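Nilletside Clock and Model Workshop: Minutes of the March Meeting
Started at 7:10 in the back room, notes by me (Mahlet Adugna)
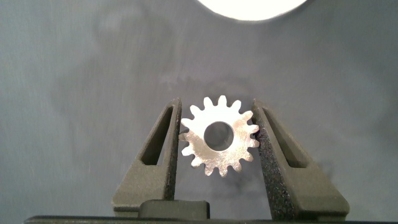 One of the small spur gears, fifteen teeth, bore in the middle.

Present: Niall Dow in the chair, Tahmineh Shirazi, Gunārs Sepp, Alistair Lennox and me. I was still hunting for a pen when Niall opened, so if you said something clever in the first couple of minutes, sorry, it's gone!

Last meeting's minutes

Approved, with one fix. I wrote that Alistair had promised to rebuild the drill press, and he says he promised to look at it. Changed. He has now looked at it (it needs a belt).

The gears

This took up most of the evening, and I didn't mind one bit. We all had a good look at the small spur gear in the picture. I like how the teeth come out, nice and rounded at the ends, with those U-shaped gaps between them. Gunārs was more interested in the bore, which is big for the size of the gear, a little more than a third of the way across. He wants it for the slow side of the Rantala, our tower clock model for the summer show, and he thinks we can sleeve it down to fit the shaft we already have. Tahmineh asked why we wouldn't just turn a new shaft. There was a fairly long back-and-forth on that, with sketches on the back of the agenda, and I'll spare you most of it. A new shaft means redoing both end plates, and Gunārs has only just finished those.

Then we got onto the color. The gear catches the light so hard on one side that the face goes nearly white, and the other side looks pinkish, almost bronze, with a sort of mottling to it. Alistair said bronze, Niall said it could be a reflection off something, and I said can we please just test one. Tahmineh is going to take one home and check it properly before anybody orders a matching pinion. We also talked about polishing them. I'm against it (I like the speckles) but I was outvoted, so one gear gets polished as a trial and we'll compare it with an untouched one next time.

Agreed: sleeve the bore, keep the shaft. Gunārs to make 3 sleeves so we have spares, because last time we had no spares and I remember how that went.

Parts and money

We have two quotes for the pinions and the rest of the small stuff. Clala came in at $65 for the set with shipping included. Multeteck was cheaper per piece, but they want a minimum order of 2000, and even Niall, who never met a bulk discount he didn't like, had to laugh at that one. We're going with Clala as soon as Tahmineh gives us the word on the metal.

The account stands at $3576. Alistair would like some of that set aside for a decent bench light, and we all said yes before he'd finished his sentence. He's going to bring prices.

Drawers and labels

My item, so bear with me. The small parts drawers are a mess again. I found washers in with the taper pins and a whole bag of something labeled "good ones" in Niall's handwriting. Good what, Niall? He doesn't remember. I'm relabeling everything before next month, and gears will be sorted by tooth count, then by bore. Please don't put anything back in a drawer that isn't labeled yet. Leave it in the tray by the door and I'll deal with it.

Summer show

Space is booked and paid for. Niall wants the Rantala running with the side panel off so kids can see the wheels go around. Gunārs wants clear plastic over it so kids can't put their fingers in. Both, then! Tahmineh has an offcut at home that might be big enough.

To do

Tahmineh: test the metal, measure the plastic offcut
Gunārs: sleeves, and bring the end plates
Alistair: drill press belt, bench light prices
Niall: hold the Clala order until Tahmineh calls, identify the "good ones"
Me: drawers, labels, these notes

Any other business

Alistair asked if we could start at 6:30 from now on. Gunārs can't make that, so we're staying at seven. Somebody left a gray scarf on the hook and I've got it at my place.

We wrapped up at 8:50.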